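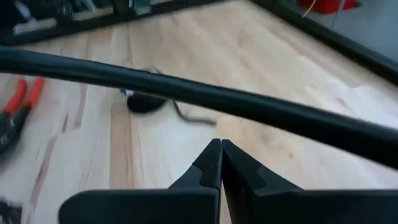 Where do the hand tools go at the end of the day? Back to the bench they came from, with the handles facing out.

It is the first thing the tool keeper at the Bremness workshop tells new members, and she repeated it to me on Fri 25 March before I had my coat off. She has kept the tools here since the October the workshop opened. Her stock list runs to 287 hand tools, and she writes it up in pencil.

"I rub things out a lot," she said. "Tools wear out, people give us their father's old set, and the list changes."

Pliers take up a good part of her week. They are borrowed more than anything else and they turn up in odd places, the floor included.

"I don't mind a tool on the floor for a minute while you're working," she said. "I mind it there at night. You tread on a handle in the dark and you go over."

She likes bright grips. When the workshop spent 320 pounds on replacements, ordered through Verbruggen, she asked for colours that would show up against pale wood. "Red is easy to find. I had a black pair from Burkora, good pliers, and I was always hunting for them."

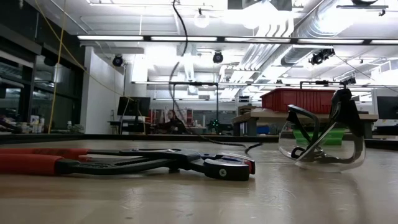 How often should pliers be oiled? A drop on the pivot once a month is enough for most pairs, and the jaws should be wiped after every job.

She does hers in batches, over 100 in a morning if she is left alone. Tongue-and-groove pliers take longest, as grit gets into the channels and she cleans it out with an old toothbrush.

Safety glasses are kept by the same rules. They are rinsed under the tap, dried with a soft cloth and never put down on the lens. "People wipe them on a jumper and then complain they can't see through them. A scratched pair goes in the bin."

She is less strict about cables. Members may leave one across a bench during the day if they are coming back to it, but anything on a walkway has to be coiled.

I asked whether she would do things differently in a bigger room. The sister workshop at Binville has twice the space, and she spent a week there last year.

"They've got more shelves, so they've got more to lose," she said. "I'd take their sink, though."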